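Review: Jukstead Bench Practice Kit for Two-Arm Cells, second edition

The Jukstead kit is a set of written rules and a few physical parts for people who run small two-arm robot cells on a bench. It comes in a flat carton: a spiral-bound manual of 81 pages, a pad of shift cards, a roll of brown covering paper, adhesive zone markers, cable labels, and a gap gauge for gripper fingers. Our lab paid 300 for it out of the June consumables budget. I used it on one cell for seven weeks, with Folasade Ezeani and Lihua Xu on the other shifts.

It is sold as a good-practice kit. It is not a certification package and the manual says so on the first page. If your site needs a formal risk assessment, you still have to do one, and the kit's forms will not be accepted in its place. What it covers is the layer underneath: who may touch what, in what state, and what gets written down.

The manual

The manual has seven chapters. The first two, on bench layout and arm states, are the strongest. Rules are numbered, short, and written as instructions to a person standing at the bench. Rule 2.4, for example: "No hand crosses the bench edge until both arms are in hold and the operator has said so aloud." We adopted that one unchanged.

Chapter 3 deals with cable routing. It asks for every cable to leave the base on the operator's side or the far side, never across the work surface, and for wrist cables to be tested at full reach before each session. The test is slow the first time. With the motion saved as a routine it takes under a minute per arm. Strain relief is treated too lightly. There is half a page on it, and the drawing shows a clamp that is not in the carton.

Chapter 5, on indicators and buttons, assumes one status light and one stop for the whole cell. Many two-arm benches have separate ones at each base. The manual gives no guidance on what to do when the two lights disagree. We wrote our own rule: treat the cell as live unless both sides read as held. Folke Björklund, who handles safety paperwork for our building, asked us to tape that rule inside the front cover, and it is still there.

Chapter 6 is on logging. The fields are sensible (operator, task, surface, gripper, interventions, stop reason), but the form leaves one line for interventions, and a normal session needs more.

The parts

The zone markers hold well on painted metal and badly on anything with a texture. The labels are good. They survived wiping with alcohol and the print is large enough to read from standing height.

The gap gauge is a stepped plastic wedge. It is accurate enough for a daily check, and it found a finger misalignment on our older Magnusson gripper in the first week. It does not fit between very narrow fingers. Marit Lie filed ours down, which presumably voids something.

The covering paper is the weakest item. It is meant to give a disposable, uniform surface that can be lifted away with any debris. It arrives tightly rolled and keeps the curl. Rule 4.1 requires it to lie "flat and fixed at four points," and fixing the corners does nothing for the middle. A sheet the width of our bench buckles between the arms, and every ridge changes the height of whatever rests on it. We tried rolling it backward overnight, with modest improvement. A Tidik silicone mat lies flatter but has to be cleaned, and it fails the kit's own rule on disposable surfaces.

Small and transparent items

Chapter 4 has a section on loose small parts, and I bought the kit mainly for this. The rules are:

4.6 Loose parts are placed inside the shared reach of both arms and away from the bench edge.
4.7 Transparent parts are handled on a matte surface of contrasting color.
4.8 Film, bags and thin wrap are counted as separate items and logged when gripped.
4.9 The session stops if a part leaves the covered area.

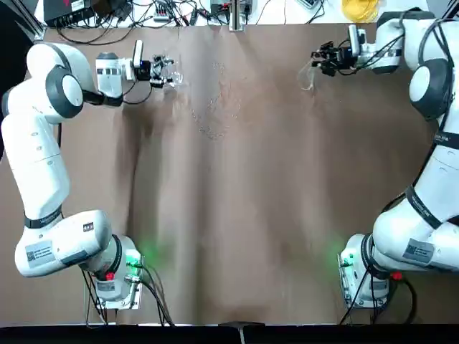

Rule 4.7 is right in principle, but "contrasting" needs a definition. Clear plastic takes on the color of whatever is under it, so the useful contrast comes from highlights, and those depend on lighting. The manual has no lighting section at all. For clear beads on brown paper, we got the most repeatable results with the overhead lights on and the window blind closed. I would want at least a page on this in a third edition.

Rule 4.8 caused the most argument. Thin film hanging from a gripper can drag across the surface and move other parts without any contact from the fingers. The manual asks for film to be logged when gripped but not when released, and release is where it tends to cling. We added a release field to the card. Lihua also added a rule that an arm carrying film does not pass over loose parts if there is a path around them. It costs some cycle time and I have no complaint about that.

Rule 4.9 is sound for hard parts and too strict for beads. Taken literally, one bead on the floor ends the session. Torbjørn Lunde at the Pruden site runs the same kit and uses a threshold set before the session starts — that seems reasonable, provided the threshold is on the card and is not adjusted halfway through the afternoon.

Compared with writing your own

A competent lab could write most of this in a couple of weeks. We had been meaning to do so for much longer than that. The value of the kit is that the numbering is fixed, so two shifts can refer to rule 2.4 and mean the same thing. The numbering changed between editions, though, and there is no conversion table. Do not mix cards from the first edition with the current manual.

Recommendation

Buy it if you have more than one operator per cell and no written practice. Replace the paper with flat-packed sheets, extend the intervention field, and write your own rules for paired indicators and for lighting. Single-operator benches can get by with the manual alone, sold separately. Refill cards come in one pack size and took 2 weeks to reach us.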